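4.2 Wealth and spending across households

We matched the Kandano household panel to county tax records for Brureo and Geddes. Of the 3,000 households first contacted, 2,739 gave usable answers on both assets and spending. Households were ranked by net worth and split into equal groups of 100, with the last 39 placed in a separate top group. 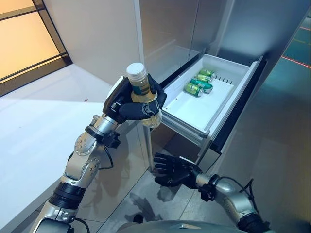
Figure 3. Robot hand holding a capped bottle of pale yellow liquid.

Stock holdings were heavily concentrated. In the lowest groups most households owned no shares at all, and their spending did not move with the market in any quarter. In the top group, spending rose by around 15 cents for each extra dollar of dividend income, but most of the increase went to travel and home repairs outside the two counties. Local shops saw little of it.

Leaving out retirement accounts does not change the ranking much. The Flavbridge survey, which covers renters only, could not be used for this test, as it does not record dividends.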